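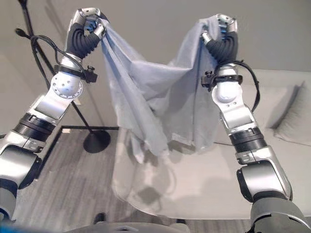
Light grey cloth, held up by two corners.

14 comments | 37 shares

Flutar garlic planter, two-row, the hand-pushed one. Had it since September so this is one planting only, bear that in mind. Paid 189 for it from Trillgate, plus 15 delivery. The Wandinance was 219 and has the same wheel, as far as I can tell.

Put in 140 feet of bed with it. Mostly softneck, one short row of hardneck at the far end where it's heavier. On the light soil it was lovely - straight rows, even depth, no kneeling. Back felt fine next day. First time ever.

Heavy soil, different story. The shoe clogs. You stop, poke it out with a stick, go again, clogs again. Gave up and did the last bit by hand with a dibber. If you're on clay I'd say wait for a dry spell or don't bother.
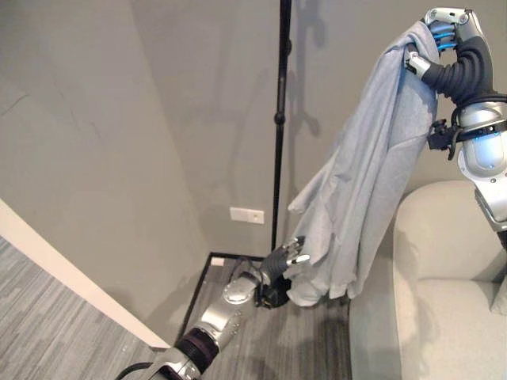

Depth setting is a pin and five holes. Simple, works, but the pin isn't tied on and I lost it on the Thursday. Found it. Tie a bit of string to yours. Spacing is done by swapping the plates, which takes a spanner (not supplied, annoying) and cold fingers don't help.

Cloves do not always land point up. Plenty on their sides. They've mostly come up regardless, a bit bent at the neck some of them. For eating I realy don't mind, for showing you'd want to do them by hand anyway.
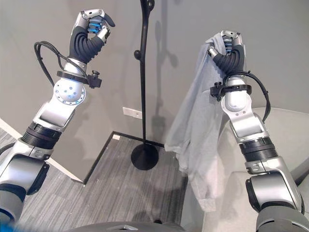 Grey garment hanging beside the coat rack.

Big cloves jam. Anything off the outside of a fat hardneck bulb sits across the cup and the next one piles on top. Sort them first. I didn't, went back over the row and found gaps long enough to lie down in. Filled in with spares.

Hopper too small, should say that too. Fills up quick, empties quicker. My old MacBrayne seed drill held twice as much, though it was useless for garlic.

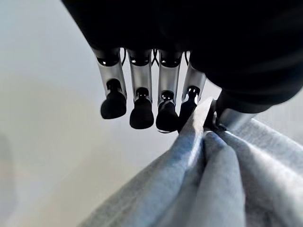 Silver fingers, black rubber tips.

Build is decent. Handle wobbles if you dont nip the bolts up again after the first bed. Paint already coming off the shoe, to be expected.

Four out of five on sandy ground, two on clay. Would buy again for my plot. Will add a bit after lifting if I remember.

Share | 14 comments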